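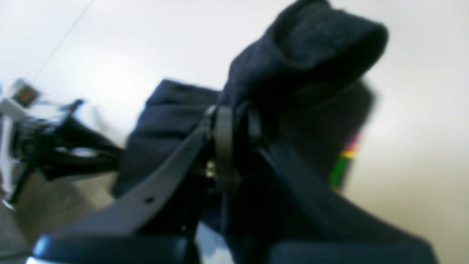
Letzte Änderung dieser Seite: April 2025

4 Greifervergleich an biegeschlaffen Objekten

4.1 Geltungsbereich

Dieser Abschnitt regelt die vergleichende Erprobung von Greifern an Taschen, Rucksäcken und ähnlichen Objekten aus weichem Gewebe. Er gilt für den Zweifingergreifer Videx und den Adaptivgreifer Tistex, jeweils in Verbindung mit der Handgelenkkamera und der Steuerung Adetti. Für formstabile Prüfobjekte ist Abschnitt 3 anzuwenden.

Die Erprobung darf ausschließlich von unterwiesenem Personal durchgeführt werden. Die Einweisung erteilt Ivar Midtbø, Prüffeld Chmielewska.

4.2 Voraussetzungen

Vor Beginn müssen folgende Bedingungen erfüllt sein:

Die Grundkalibrierung nach Abschnitt 2 ist abgeschlossen und im Prüfprotokoll vermerkt.
Der Arbeitsbereich ist abgesperrt, der Not-Halt ist geprüft.
Der Hintergrund ist hell und gleichmäßig ausgeleuchtet.
Das Prüfobjekt ist leer oder mit dem vorgeschriebenen Füllkörper versehen.

VORSICHT
Quetschgefahr zwischen Greiferfingern und Prüfobjekt. Das Objekt darf nur bei abgeschalteten Antrieben von Hand ausgerichtet werden.

4.3 Montage des Greifers

1. Steuerung in den Zustand „Wartung“ versetzen und Druckluft abschalten.
2. Greifer auf den Werkzeugflansch setzen, Passstift einführen und die 4 Befestigungsschrauben über Kreuz anziehen.
3. Signalleitung anschließen und so verlegen, dass sie in keiner Stellung des Handgelenks durch das Kamerabild läuft.
4. Druckluft zuschalten. Im Menü „Werkzeug“ den montierten Greifer auswählen und die Auswahl bestätigen.
5. Greifer zweimal vollständig öffnen und schließen. Bei ungleichmäßigem Lauf ist die Montage zu wiederholen.

Hinweis: Nach jedem Greiferwechsel ist der Werkzeugmittelpunkt neu einzulesen. Werte aus einer früheren Montage dürfen nicht übernommen werden.

4.4 Einrichten der Handgelenkkamera

1. Arm in die Beobachtungsstellung fahren. Der Abstand zwischen Objektiv und Prüfobjekt beträgt 385 mm.
2. Automatische Belichtung abschalten und den Weißabgleich am Hintergrund vornehmen.
3. Belichtungszeit so einstellen, dass Falten und Kanten dunkler Gewebe im Stillstand erkennbar bleiben.
4. Anfahrbewegung mit verringerter Geschwindigkeit ausführen und die Aufzeichnung prüfen.

Hinweis: Bei Annäherung aus kurzer Distanz können Greiferfinger und Gewebekanten in Einzelbildern stark verwischt erscheinen. Solche Bilder sind nicht zur Bestimmung des Greifpunkts zu verwenden, verbleiben jedoch in der Aufzeichnung. Schwarze Gurte vor marineblauem Stoff heben sich nur schwach ab; kleine farbige Etiketten und messingfarbene Beschläge eignen sich in diesem Fall besser als Bezugsmerkmale.

4.5 Durchführung der Greifversuche

1. Prüfobjekt nach Schablone auflegen und Gurte in die im Protokoll angegebene Lage bringen.
2. Greifpunkt an einer Stofffläche oder Stofffalte festlegen. Gurtschlaufen, Schnallen und gelochte Riemen sind als Greifpunkt ausgeschlossen.
3. Anfahrbewegung starten und vor dem Kontakt anhalten. Fingerstellung am Kamerabild kontrollieren.
4. Greifer mit der eingestellten Kraft schließen, Objekt um 100 mm anheben und in dieser Höhe halten.
5. Objekt absetzen, Greifer öffnen und Ergebnis eintragen.
6. Ablauf mit dem zweiten Greifer bei unveränderter Objektlage wiederholen.

ACHTUNG
Verfängt sich ein Riemen zwischen den Fingern, ist der Versuch sofort abzubrechen. Der Greifer darf nicht durch Rückwärtsfahren des Arms gelöst werden.

4.6 Auswertung und Ablage

Ein Versuch gilt als gültig, wenn Greifertyp, Kraftwert, Greifpunkt und Kameraaufzeichnung vollständig vorliegen. Abgebrochene Versuche sind mit Angabe des Grundes aufzunehmen. Ein Nachstellen der Kraftwerte innerhalb einer Versuchsreihe ist unzulässig.

Die Protokolle werden von Duván Rengifo gegengezeichnet und anschließend im Prüfverzeichnis des jeweiligen Greifers abgelegt. Abweichungen von den Abschnitten 4.3 bis 4.5 bedürfen seiner vorherigen schriftlichen Zustimmung.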